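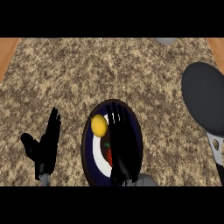 Page last changed: April, 16:40

Home | Diary | Kitchen notes | Older entries | Contact

Onutar sent over the first renders for the plating station and Kelly put them up on the screen in the break room. Two black hands, a blue and white plate, a lemon and a red chilli. A frying pan off to the right. Our real counter is steel, so the granite got a few remarks from Mpho.

The plan is that the hands do the cold plates to begin with. Last month we sent out 2,372 plates and 1,771 of them were cold, so it is most of the job. Heather has done cold plates for nine years. She asked who wipes the rim when sauce goes over it and Kelly wrote the question down. I think it was a fair one.

What changes for us, as far as I understand it: two people move from plating to checking. Checking means standing at the end of the line with a tablet and pressing pass or redo. Same pay, and the early start goes from five to half past six, which I won't complain about. Beril is worried her wrists will be fine and her brain will go. She would sooner stay on garnish and has said so in writing.

I tried the checking screen in the afternoon. The redo button is too close to the pass button and I hit the wrong one twice. Told Kelly. She says Onutar can move it.

The Taden order came in short again, no parsley. Heather rang them. Need to bring my other shoes tomorrow, and ask whether checkers still get the second tea break or if that goes with the plating rota.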